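Choosing Acrylic Paint for a Teaching Studio
What the label tells you, what it leaves out, and how one program tests a line before buying it by the case

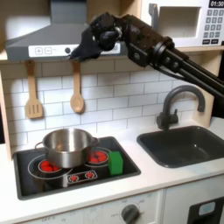
Most community art programs buy acrylic by price per bottle, and most of them regret it by the second term. The bottle is a poor unit of comparison. Two paints sold in the same size can differ in pigment load by enough that one needs a single coat and the other needs three, and the class using the second one spends its time waiting for layers to dry. Even a plain subject shows the difference. A slanted gray range hood with a white control strip along its lower front edge, as on the toy kitchen here, asks for one flat gray, one clean white and a small dark accent for the knob, and a weak white will let the gray show through at every stroke. Students tend to blame their own hand for that. The paint is usually at fault.

Clurnia is a teaching studio with a children's program, a teen program and two evening classes for adults. It replaced its entire paint stock last June, after a year of complaints from its instructors, and its process is worth setting out in detail. The studio compared three lines: Hiller student grade, Bamard student grade and Yuan, which sells a heavy body paint priced between student and artist grade. All were bought at retail. None of the makers supplied samples.

What is in the bottle

Acrylic paint is pigment held in an acrylic polymer emulsion, with water and a set of additives: thickener, defoamer, preservative, and a wetting agent that keeps the pigment dispersed. When the water leaves, the polymer particles pack together and fuse into a film. The film is flexible and does not dissolve again in water, so a brush left on the table through a lunch break is often a lost brush.

Artist grade paint carries more pigment and less filler. Student grade paint uses chalk or a similar extender to make up the volume, and replaces expensive pigments with cheaper mixtures. A tube marked "hue" has been matched to the named color with other pigments. A cadmium red hue contains no cadmium, and in a room with nine-year-olds this is the right choice in any case. The cost appears in mixing. A hue built from two or three pigments brings all of them into every mixture, and the results go gray sooner than a student expects.

The pigment code on the back label is more useful than the color name on the front. A code beginning with PB is a blue, PR a red, PY a yellow, PW a white. One code means a single-pigment paint. Clurnia now requires single-pigment paints for its six core colors and accepts mixtures for everything else. Of the three lines compared, Yuan met the rule for all six. Bamard missed on the warm yellow and Hiller missed on both reds.

The drawdown test

Opacity was tested by drawdown. A strip of card is printed with a solid black band, a bead of paint is placed above it, and a flat blade pulls the bead down across the band in a film of even thickness. When the film is dry, the tester looks at how much of the band can still be seen.

The commercial version of this test uses a calibrated applicator. Clurnia used a plastic scraper with a layer of masking tape at each end to hold the edge off the card. The absolute film thickness is unknown with this setup, but it is the same from strip to strip, and for a comparison that is enough. The tape should be replaced when it begins to compress. A worn edge gives a thinner film, and the last paint tested will look worse than it is.

The whites separated the lines most clearly. Hiller white left the black band plainly visible after one pass and faintly visible after two. Bamard covered in two. Yuan covered in one, with a slight cool cast over the band. White is the color a beginners' class uses fastest, in mixing as well as on its own, so the studio gave it twice the weight of any other color in the final score.

Grays were tested next, mixed from each line's own black and white. This is a harder test than it sounds. A mixed gray depends on the undertone of the black, and most inexpensive blacks lean blue or brown once they are let down with white. Bamard's black gave the most neutral gray of the three. Yuan's leaned blue. The instructors split on whether this mattered. Those teaching still life wanted neutrality, and those teaching the younger groups did not care as long as the gray matched from one batch to the next.

Drying time and room conditions

Acrylic dries in two stages. The surface becomes touch dry when enough water has left the top of the film, commonly in ten to twenty minutes for a thin layer. The film beneath goes on curing for days. A painting that feels dry at the end of a two-hour class should still not be stacked face to face with another one. Under pressure the two films will bond, and pulling them apart takes paint off both.

Low humidity speeds the first stage, sometimes to the point that a student cannot blend an edge before it sets. There are three common remedies. A fine mist of water over the palette is the cheapest, though too much water breaks up the binder and leaves a chalky film. Retarding medium works well in small amounts and stays tacky in large ones. A stay-wet palette, made from a shallow tray, a damp sponge sheet and a sheet of baking parchment, keeps paint usable for several hours and needs no additive. Clurnia uses the tray in its teen and adult programs. Younger children get plain plates and smaller portions, poured more often.

Temperature matters mainly in storage. Acrylic emulsion that has frozen may come back lumpy and will not form a sound film. Any case delivered in cold weather should be opened and one bottle stirred before the invoice is signed. Grainy paint should go back.

Surfaces

Paint cannot be judged apart from what it is put on. The studio's younger classes work on heavy paper, the teens on primed panel, the adults on canvas. Unprimed paper absorbs water from the film and flattens the color. It also makes a weak paint look weaker. One coat of gesso on paper improved Hiller's coverage more than any change in brush or technique, and gesso costs less per square foot than a second coat of color.

Panel is the most forgiving surface for hard-edged subjects such as kitchen equipment, boxes and buildings. It does not flex and takes masking tape without tearing. The tape should be pressed down, sealed with a thin coat of the color already underneath, and only then painted over with the new color. Any bleed under the edge is then the same color as the ground and does not show. Pull the tape while the top coat is still soft, folded back low against the surface.

What it costs

Clurnia pours its paint from pump bottles into small cups, and it kept a tally of pours for one term to find out where the money went. The total was 1,000 pours, of which 400 were white. A further 102 were recorded as thrown out unused, nearly all of them from the children's classes at the end of a session. The instructors had assumed a much higher figure for waste and had been ready to change the cup size. They left it alone.

The tally did change the order. White is now bought in Yuan heavy body, on the basis that fewer coats offset the higher price. The core colors are also Yuan. Black is Bamard, for its neutral gray. Secondary colors, which are used in small quantities and mostly straight from the bottle, are Hiller. Mixing brands in this way causes no chemical difficulty. Acrylic emulsions from different makers are generally compatible, although it is sensible to stir two together in a cup and leave them overnight before trusting the combination on a large piece. Curdling, if it is going to happen, is usually visible by morning.

Viscosity is the more practical problem. Heavy body white stirred into a fluid color gives a paste of uneven thickness unless it is worked with a palette knife for a minute or so. A brush will not do it. Streaks left in the mixture show up later as bands on the painting, and they are most visible in pale, flat areas.

Labels and safety

For any program that admits children, the label should carry a statement of conformity with ASTM D4236, the standard for labeling art materials for chronic health hazards. The statement means the product has been reviewed and labeled accordingly. It does not mean the product is free of hazard, so the warnings beside it still have to be read. Look as well for a separate statement that the paint is suitable for children.

Sanding dried acrylic produces fine dust and should be done wet. Rinse water should settle in a bucket overnight before the clear portion is poured off. The solids left at the bottom can be dried out and put in the trash, and the sink trap will need clearing far less often. Clurnia keeps two buckets in rotation beside the utility sink, with the rinse bucket for brushes kept separate from the one for trays.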